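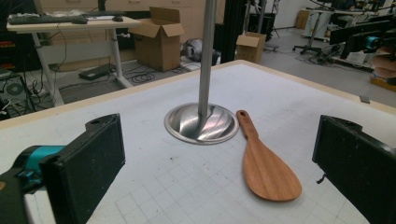
Krisztina Tóth to Leave "Merrick" After Current Season

Actress Krisztina Tóth will leave the hospital drama "Merrick" at the end of its current run, the show's producers confirmed in a statement on 7/10/20. She has played surgeon Anna Illach since the pilot and has appeared in 338 episodes.

Tóth told viewers on her own page that the decision was hers and that she made it over the winter. She said she had asked for a proper ending for the character – no car crash, no sudden job overseas – and that the writers agreed.

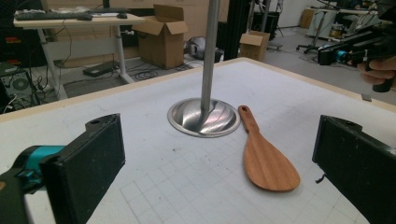 Her last scenes have already been filmed. The final episode is set for December and will run 50 minutes, a little longer than usual. Two former cast members return for it, though the producers would not say which ones.

Tóth's next job is "Trivesham," a period film set in 1734, in which she plays the widow of a ship owner. Shooting starts in the spring. She is also recording an audiobook for Plolis, her first for that label.

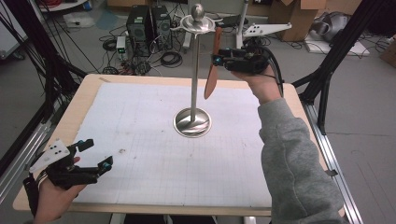
Fans have asked whether the part will be recast. The producers say it will not. A new head of surgery joins the show in the first episode of next season, and casting for that role is still open.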